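Putting the packing table in order
Speaker notes, Stellham stockroom session, 2022-08-19

Slide 1. Say who the talk is for: anyone who packs at Stellham or covers at Nurkinham. Fifteen minutes, questions at the end.

Slide 2. The old table. We sent out 900 parcels in October and tape was the thing people went looking for most. Rolls ended up under paper, in drawers, on top of boxes. Pause, let people nod.

Slide 3. What stays on the table. Tape lies flat, label side up. Black electrical tape in the middle, red tape at the left edge. Nothing stacked on either - a stacked roll gets knocked off. Boxes go against the wall, never on the work surface.

Slide 4. Tape ends. Fold the last bit under before you put the roll down. Show this with a real roll, slowly. Pass it to the front row.

Slide 5. Reordering. Hindeck ships tape in cartons of 200. Order when the last carton is opened.

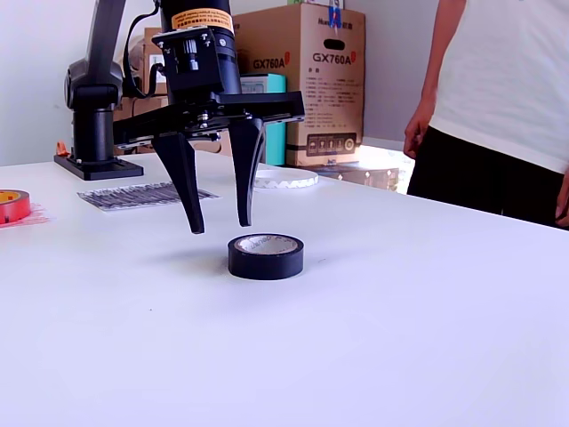 Slide 6. Clearing up at the end of a shift. Scraps of film go in the bin, mats get wiped and laid back down. Leave the table ready for the next person. Then take questions - handouts are by the door.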